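Search questions, products, people

Rovura hand-held gripper kit: folding soft garments on a bed, worth buying the second pad set?

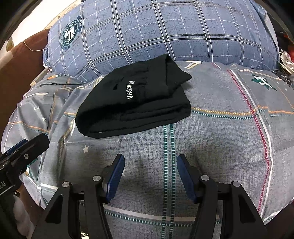
I have had the Rovura kit for five weeks and use it to record folding demonstrations at home. Hard objects are fine. With thin cotton, the fingers close on both layers when I only want the top one. Rovura support suggested the soft pad set from Korkero, which costs 50 dollars. Has anyone compared the two on clothing? I also need to know whether patterned bedding causes tracking problems. My last batch was 772 recordings, and I would like to avoid repeating it.
– Theda Brinkmann, 13 Jun 2019

Answer 1 (accepted)
I tested both sets on T-shirts and sweatpants. The Korkero pads grip better at low force, but they do not solve layer separation. Approach angle matters more. Come in nearly flat, let one finger slide under the hem, then close slowly. With the stock pads I got a single layer on most tries after changing only that. Patterned sheets helped tracking in my setup – plain white was the problem. Check that the finger screws are snug before each batch, as play at the base shows up as drift in the width reading.
– Raimonds Avotiņš

Answer 2
Get the Urkero instead. Better in every way.
– Morena Messina

Answer 3
I can't speak to the Korkero set. The stock pads pick up lint and lose grip on knitwear. Wipe them with a damp cloth and let them dry fully. Mine needed replacing after 6 months.
– Elisa Galli

Comments

Mieczysław Wróbel: Does the Korkero set fit the older fingers? The listing doesn't say.

Raimonds Avotiņš: It does, but the width has to be recalibrated – the pads are thicker.

Theda Brinkmann: The flat approach works on hems. Collars are still bad.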